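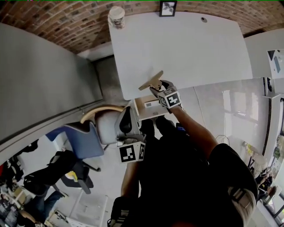

Figure 2. White table top with rounded corners, set near a brick wall; lidded cup at a far corner.

4. Where the cups end up

4.1 Corners, mostly

Cups go to corners. Stated plainly because the earlier work on shared tables [3, 7] treats the drink as part of the personal spread, along with the phone, the notebook, the keys. On our tables the drink behaves differently. It is put down first, usually while the person is still standing, and it tends to stay where it was put. Everything else gets shuffled for the rest of the sitting. The cup in Fig. 2 is in the position we coded as FC (far corner), the commonest code in both buildings.

Coding was kept simple. Each table top was split into near corner, far corner, near edge, far edge and middle, "near" always meaning the side nearest the seated person. Left and right were written down but dropped from the main analysis, see 4.4. One entry per cup per visit. A cup moved during a visit was coded by where it stood when the observer reached the table. Cups held in the hand were not coded at all, nor were cups on the floor, of which there were more than expected at Dudden.

In all 545 entries over eight weeks, from 33 tables. The tables are split between two buildings: the old dye house at Altcombe, now let as shared work space, and the reading rooms at Dudden. Visits were made mid-morning and again at four in the afternoon. The afternoon visits in February were thin, the heating at Dudden was off for part of the month and people went home. We have left those visits in.

4.2 Kinds of table

The Altcombe tables are nearly all from the Liapis range, bought when the building was done up. White tops, rounded corners, a hole for cables near one long edge. The Dudden tables are older and a mixed lot. Dark tops, square corners, no holes, several with a raised lip on the far side where a shelf used to be fixed.

We had thought the lip would matter. It did, but the wrong way round from what we put in the plan. A lip gives the cup something to stand against and we expected people to use it. They avoided it. Several users told us the lip looked like somewhere things got lost, or was dusty, or was "not part of the table". The far edge at Dudden is therefore the least used position in the whole set, and the near corner takes up most of the slack.

The cable hole is a smaller matter but worth a paragraph. At Altcombe nobody we asked had ever put a cable through it. Cables go over the side. What the hole does do is keep cups away. Entries next to the hole are very rare even on tables where the rest of the far edge was in heavy use. Asked why, users said they did not want to spill down it. One said they had never noticed it was there, and then on looking again, that they had always put their cup on the other side. We would not build much on this. Small numbers once split by table.

4.3 Walls

Tables against a wall and tables out in the room have to be kept apart. Pooling them was a mistake in our pilot report and the figures there should not be used.

Against a wall, the far side of the table is dead ground. No one reaches across it, no one sits opposite, and the cup can be left there without getting in anyones way. Out in the room, the far side is someone else's near side. Strangers sharing a table were careful of that line, far more than friends were, and cups were pulled in close, often to within a hand of the keyboard. So the far corner result in 4.1 is mainly a wall table result. It holds in both buildings, though weaker at Dudden for the reason of the lip.

What the wall is made of may have something to do with it too. Altcombe is bare brick on most of the ground floor, Dudden is painted plaster. Users at Dudden worried about marking the paint. Users at Altcombe did not think of the brick as something that could be marked, and leaned things on it freely: bags, coats, umbrellas, small framed pictures. We can't separate this from the difference in tables. A brick wall with an old table would be the thing to look at and we had none.

Leaning is a habit worth a study of its own. Things leant against a wall at the back of a table make a kind of edge, and cups seem to line up with it. Noted in the field book often enough to mention. Not coded.

4.4 Left and right

No clear result. We expected the cup to sit on the writing hand side and it did not do so reliably. Part of the trouble is the approach. On tables reached from one side only (the whole window row at Altcombe) the cup goes down on the side the person arrives from, whichever hand is used. Where a table can be reached from both sides the pattern breaks up. We did not record handedness for the first visits, which was an oversight, and going back to fill it in was not possible as most users are drop-in. The left and right columns are in the data sheet for anyone who wants them. Treat with care.

4.5 Lids

Lidded cups travel further from the person than open ones. This is the result we are most sure of. It shows in both buildings, at both times of day, wall or no wall. An open mug is kept where it can be seen. A cup with a lid is put off to one side and forgotten, sometimes for the whole sitting, sometimes past it. Left-behind cups were nearly all lidded.

Two readings. The first is spill: a lid makes the cup safe to ignore. The second is that a lidded cup is rubbish in waiting, it came from outside and will go in the bin, while a mug has to be carried back to the kitchen and so is kept in mind. The interviews lean to the second. People spoke of mugs as borrowed and of lidded cups as theirs, but were slower to clear the second kind. The cleaning staff at Altcombe said the same thing in fewer words.

The cafe at Stestatell, across the yard from the dye house, supplies most of the lidded cups on the Altcombe tables. It brought in a deposit cup part way through our visits. We had hoped for a before and after comparison, but take-up was slow and the deposit cups look much like the old ones from a distance. Observers could not tell them apart without going up to the table, and we had agreed not to. So nothing on deposits.

4.6 What this means for table size

The usual planning figure for a single work place assumes an even spread of belongings round a laptop. Our entries suggest the spread is lopsided. For wall tables the back strip is used for storage and the middle is hardly touched. Making the table deeper gives people more dead ground, it does not give them more working space. Making it wider does. The managers at Altcombe had been offered a deeper top for the first floor, same range, and asked us whether it was worth the extra. On the basis of the ground floor, no, unless the tables are to stand out in the room with people on both sides.

At Dudden the question is a different one as the tables are staying. Taking off the lips would be cheap. Whether people would then start using the far edge we don't know, habits in that building are long standing and a good few of the users have sat in the same seats for years. We would like one table done as a trial, and then the same count repeated.

4.7 Limits

Two buildings, both converted, both in the same valley. Observers knew what the study was about by the second month and may have read borderline cups as corners. A second observer recoded a share of the visits from sketches and agreed on most, the disagreements were nearly all between far corner and far edge. Cups on trays were left out. So were water bottles, which was perhaps wrong, bottles are now as comon as cups at the morning visit and seem to follow their own rules (upright, near side, close to the elbow). Food was written down only when it took up more room than the drink did.

The time of year also. All our visits fall in the cold months, when coats and scarves take over the backs of tables as well as chairs. A summer round would show whether the far corner is still free for cups once the coats have gone, or whether people simply spread out to fill it.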